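Wed 26 January

Notebook, small parts and panels

Started late today, the room key was with Ragnheiður until ten. First I finished the list for the wall panels. The dark teal ones with the pink line flowers stay up. I also looked at the plain gray sample from Skokik, but it is too shiny under our lamps and shows every finger mark. Ragnheiður likes the golden-yellow ovals, I like them less, but we agreed to leave it until August.

Floor: white tiles are fine. The dark grout lines help me when I write down where a piece lies, I just count squares from the rail. Please do not clean the grout with the blue liquid from Uddin, it leaves a film. Warm water and the soft brush is enough.

Small pieces: I sorted the box again. Soft and rounded ones go in the left tray, bent and curled ones in the right tray. The pale peach ones were mixed with the orange-pink ones and in evening light I can not tell them apart well, so I put a paper label on each bag. Stock after sorting is 2,064 pieces. Four bags are still not opened.

Ashraful asked for 20 pieces of mixed shape for his table. I gave him 23 because three have a rough edge and he may not want them. He should write in this book what he returns.

To do: order more labels (Proker, the small size), ask Gernolov if the peach color is still made, find the lid of the right tray.
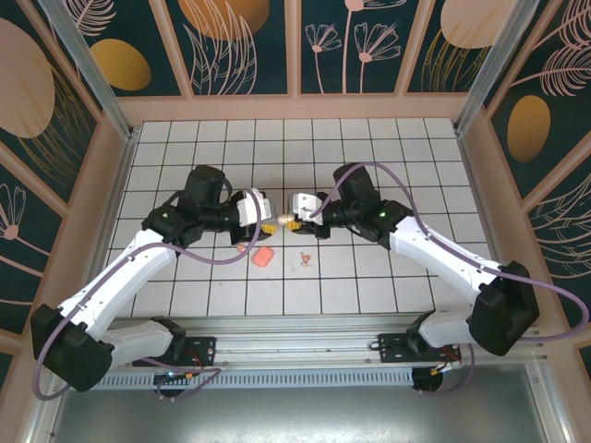
The lid may be on the shelf behind the door, I will look there first tomorrow.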